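Wednesday, 4:10 p.m. — media monitoring notebook, booster statements

Second coding pass on the transcripts is done. Corkau exported 1,488 clips in which a state or federal candidate was asked about boosters. After I took out the repeats, 1,436 were left. Most of the repeats were the same press conference carried by two stations under different titles.

The codes are still Yes, No, Declined and Unclear. Declined is the one giving us trouble. Hutsuliak's coders put "that's between me and my doctor" under Declined every time, and the Grurkotia coders put it under Unclear when the candidate went on to talk about mandates. I reread 46 of those clips against the codebook and moved 44 of them to Declined. The other two stay where they are, as the question was never finished.

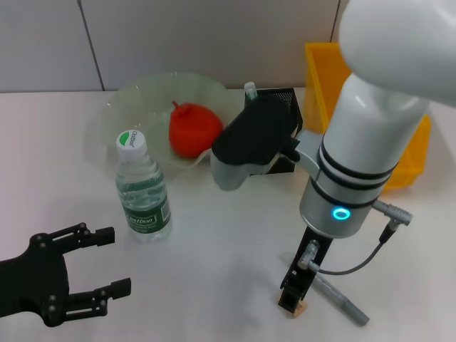 Rule from now on: code the answer to the question asked, and put anything about mandates in the second column. A candidate can decline and still have a position on mandates, and we need both for the county tables.

Still open:

1. Radio call-in shows. The caller often asks two things at once and the candidate takes the easier one. Leaning toward coding only the first question, but I want to hear a few more before I write that down.

2. Dates. Corkau stamps the upload, not the broadcast. For the February clips this puts several on the wrong side of the primary debate. Fix by hand for now.

3. Brakard wants the raw file as well as the tables. Fine with me, but strip the callers' first names before it goes out.
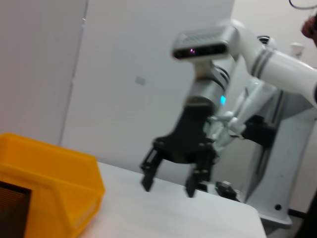

Next pass

Rerun the agreement check between the two groups of coders after the rule change — the old score is no use now. If Declined still comes out low, pull the worst station and listen to the audio with the transcript. The automatic captions drop "not" more often than I'd like, and a No with the "not" missing reads like a Yes.

Old codebook is in the archive folder. Please don't edit that copy.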